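Home Topics Rural Water Ask Log in

Chlorine residual gone before the cistern is half empty

Posted 26 February 2019 by Gun-woo Hyun in Hauled Water and Cisterns
14 comments 6 shares

We are on hauled water at the east end of Tadatness, past the point where the piped system stops. The community main serves 300 people and ends at the Surdu road. Everyone beyond that has a cistern filled by truck. The hauler is Vurkum, and they fill from the same treated supply that feeds the main.

My cistern is a buried concrete tank, 700 gallons, with a Covirau liner that was put in last June. Delivery is every 11 days. I bought a pocket colorimeter this winter and have been testing free chlorine at the kitchen tap. On the evening of a fill it reads close to what the driver writes on the slip. By the middle of the cycle I get nothing measurable. Total chlorine is also near zero at that point, so it does not look like it is converting to chloramines and staying there.

Things I have checked:

- The meter zeroes correctly and the reagent is in date.
- No aerators or filters on the tap I sample from.
- Water is clear, no smell, no color.
- pH by strip is a little over neutral and does not change through the cycle.
- The hatch is above grade and locks. I have not looked at the gasket closely.

The plant lab says the water leaving the truck fill is within limits, and I have no reason to doubt that. Their responsibility ends at the fill point, so nobody is obliged to look at my tank. What I want to know is whether this rate of loss is normal for a cistern, and whether I should be dosing it myself between fills. I would rather not add bleach on a guess.

28 people found this useful

Replies (3) Sort by: Most helpful

T. at the pumphouse

Some loss over that many days is normal. Complete loss by mid-cycle in cold water is not what I would expect from a clean tank, because decay slows down as temperature drops. You have a chlorine demand in there somewhere and you need to work out whether it is in the water or on the tank.

Separate the two with a bottle test. On fill day, take water straight from the truck hose, before it touches your tank. Put it in clean amber glass with no headspace and keep it in the dark at the same temperature as the cistern. Fill several bottles and open one each time you test, then discard it. Do not keep going back to the same bottle. Test the tap at the same times and write both down.

If the bottles lose chlorine at the same rate as the tap, the demand came in with the water. With a surface source that usually means dissolved organic carbon, and the plant needs to hear about it, because the homes at the far end of the main will be seeing something similar. If the bottles hold and the tap drops, the demand is in your tank or your plumbing.

Glassware matters more than people think. A new bottle can have its own demand. Soak it in a strong bleach solution overnight, rinse it many times with the water you are going to test, and only then use it. Rinse the meter cell with sample before every reading, wipe the outside, and put it in facing the same way each time. Read free chlorine promptly after the reagent goes in. If you let it stand, any combined chlorine starts to show up in the free number.
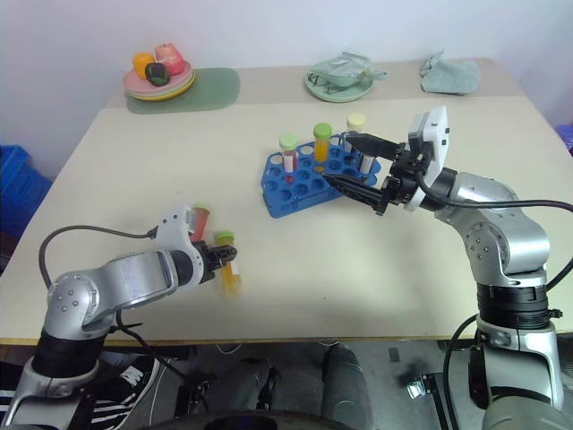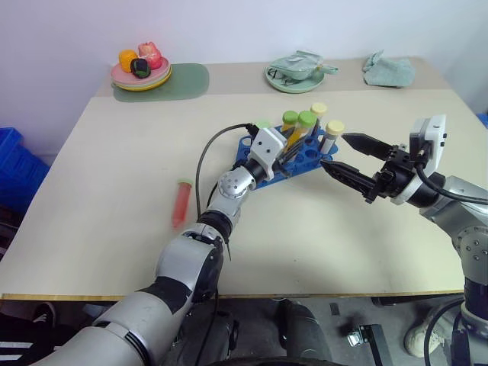
Capped tubes and a blue rack.

Assuming it is the tank, the usual sources are sediment, biofilm on the walls, and the liner. Sediment is first. Every fill stirs up what is on the floor and then it settles again, so clear water at the tap says very little about the bottom. Drop a light through the hatch near the end of a cycle, when the level is low. If you see a brown film or fines around the foot of the inlet, that is enough to explain your numbers.

On the liner: new coatings can consume chlorine for a while if they were filled before they had fully cured. Yours has been in service through many fills, so I would put it low on the list, but find the paperwork. It should say the product is certified for potable contact, and it should give a cure time and temperature. If the installer filled early, ask them about it in writing.

Then the hatch. A flattened gasket lets in meltwater and insects. Check the vent screen and the overflow while you are there, and look for staining below the hatch collar.

Do not enter the tank. It is a confined space and people die in them. Hire someone with the gear to pump it down, wash it and disinfect it, and have a bacteriological sample taken after it has been flushed and put back in normal use. Ask for total coliform and E. coli. A chlorine reading does not substitute for that test in either direction.

41 likes Share Report

birchpoint

I just put in a capful of bleach when the truck comes and have for years. Plain unscented. Never had a problem.

3 likes Share Report

Ret. operator, north shore

A capful is not a dose. Please don't copy the post above without doing the arithmetic for your own tank.

If you do need to top up, work it out from the volume that is in the tank on that day, taken with a dipstick, and not from the nameplate size. Convert gallons to liters by multiplying by 3.785. Multiply liters by the increase you want in mg/L, and that is your milligrams of chlorine. For a rise of 2 mg/L in a tank holding 700 gallons it comes to 5,299 mg. Divide by the strength of the bleach in mg per mL, taken from the label and allowing for age, since it weakens on the shelf. Use a product that lists drinking water treatment on the label. No scent, no thickener, no splashless.

Add it during the fill so the truck does the mixing. Wait, run the tap, test. Stay under the 4 mg/L limit at the tap.

I agree with T. that the bottle test comes first. Dosing a dirty tank gives you a reading for a day or so, and more byproducts if there is a lot of organic matter. Also ask Vurkum for their tank cleaning log. A truck hose left lying on the ground between stops will put things in a cistern that no plant lab is going to find, and the driver should be capping it.

One more item. If anyone in the house is pregnant, very young or has a weak immune system, boil or use bottled for drinking until a bacteriological result comes back clear.

19 likes Share Report

Related topics Cistern vents Freeze protection Reading a fill slip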